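Clemdale's old basketball shirts are coming home

3/28/20

If you played basketball in Clemdale at any point in the last few decades, go and look in your loft. I mean it! The club is trying to get its old shirts back for a display at the Nurncombe Road hall in May, and so far the response has been lovely but a bit patchy.

I've been helping with the sorting, which mostly means washing, folding, and arguing about which season a shirt belongs to. We've had 18 handed in up to now, and I'd hoped for more by this stage. Most came in carrier bags left on my step, one came in a biscuit tin, and a couple still had the safety pins in where somebody had taken in the sides (they ran very large in those days, even on the big lads).

The red ones are my favourites, I'll admit. There's something cheerful about a red shirt with a bit of white on it, and the striped trim makes it look properly old school. They're a pain to fold, mind you. The slippery ones slide off the pile as soon as you turn your back, and I've ended up doing the lot on the flattest bit of seating I could find.

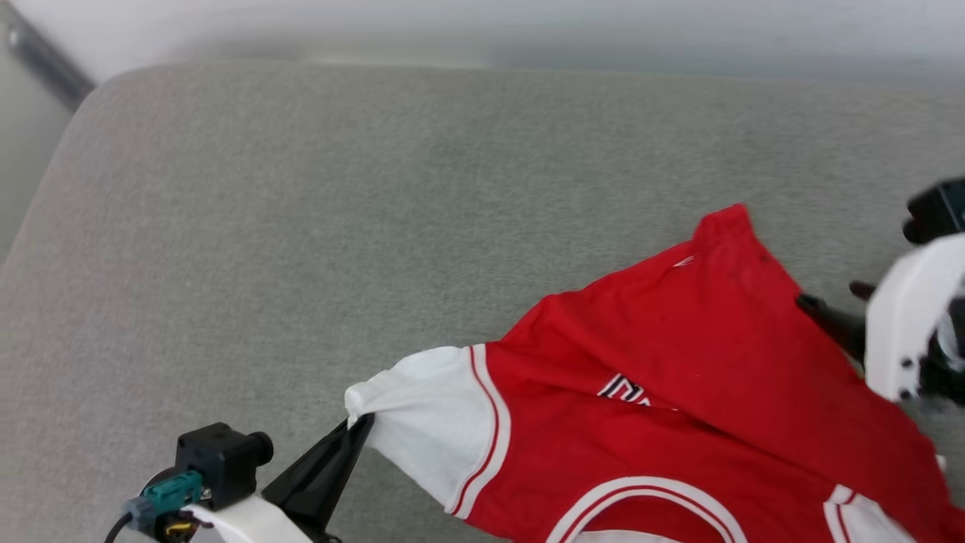
Red jersey with white sleeve and striped trim, partly bunched up on grey upholstery.

We're keeping the folding simple so that the lettering doesn't crease down the middle. Sleeves in first, then the sides, then up from the hem, with a sheet of tissue between each one. If you've got a better method, do tell me, I've got a lot of tissue to get through.

The display will run along the long wall of the hall, next to the Brakach Cup team photos, and there'll be tea. We're also after programmes, fixture cards and anything from the away trip to Horobets, which people still talk about as if it were last week. So far all I've got from that one is a bus ticket and a very blurry team line-up.

The hall roof fund has reached 2,000 pounds, by the way, and whatever goes in the bucket on display day will be added to that.

Shirts can be dropped at the hall on any club night, in a bag with your name and phone number inside. Please don't iron them first, some of the old lettering melts and I've already had one go sticky on me. Everything will be given back afterwards unless you tell us to keep it. Shorts welcome too, if you can bear to let people see them.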